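Marble Without the Marble

by Yvette Lemieux
January

I have been thinking about floors again, which will surprise no one who has been reading along since we bought this place. When we moved to Grollham I promised myself I would leave the back room alone for one whole winter. It was a perfectly good back room. It had a door that closed and a window that mostly did, and a carpet the color of weak tea that I told everyone I could live with.

I could not live with it! I lasted until the week after the holidays, when I pulled up one corner (just to see) and found a second carpet underneath, and under that a layer of something crumbly that I swept up and did not think about too hard. By suppertime I had the whole thing rolled and tied with kitchen string and was sitting on it like a log, eating toast.

So then the question was what to put down. My mother had real marble in her front hall, two steps of it, and she spent her life chasing people off it with a towel. Lemon juice, wine, wet boots, all of it left a mark. I love the look and I always have, that soft gray with the cloudy bits wandering through it, but I did not want to spend my own life with a towel. What I wanted was the pattern and none of the worry.

I went back and forth on the color for ages. White marble patterns looked lovely in the store and a bit like a hotel bathroom once I got a sample home. The dark ones showed every crumb. Gray was the one I kept coming back to, and I think it's because the pattern does half the housekeeping for you.

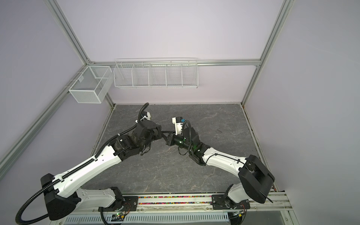

Then there were the walls to settle, and I'll admit I changed my mind more than once. Plain white next to gray can feel awfully chilly in a room that faces north. I tried a cream, and it turned the floor sample greenish, and I tried a pale blue that made me want to put a sweater on. In the end I went with a white that has just a breath of lavender in it. On the paint card you would hardly call it a color. Next to gray, though, it wakes up a little, especially late in the afternoon, and silver trim looks very nice against it too. I had been all set to paint the trim and now I'm leaving the metal strips bare.

The money, for those who always ask. I set aside 1000 dollars for the room, and the flooring with its underlay came to 732, which left enough for paint and a decent roller and not a whole lot else. The desk will have to be the old desk. I did get a quote for having someone lay the floor for me, 600 on top of all that, and I thought it over for an evening and then borrowed my neighbor's saw.

Laying it took me a weekend and most of the evenings after. The first row is the fussy one. I had it down and up again three times before it ran true with the wall, and then found the wall itself wasn't true, so I went with what looked right from the doorway. Do lay a few pieces out loose before you start, and shuffle them around, or you can end up with the same cloud repeating all the way to the window. I caught mine by the second row.

I still have the baseboards to do, and the threshold, and there's a gap by the radiator that I am covering with a plant for the time being.

Comments

Dot in the valley: My sister has the gray in her laundry room and swears by it. What did you use around the radiator pipes? I've been putting mine off since fall.

Yvette Lemieux: Dot, nothing yet, see plant! I have some little collars on order and will report back.

Marguerite T.: I'm so glad you went with the lavender white. I thought you'd chicken out and go cream.

Paul R.: Two carpets! We found three in ours, and a newspaper.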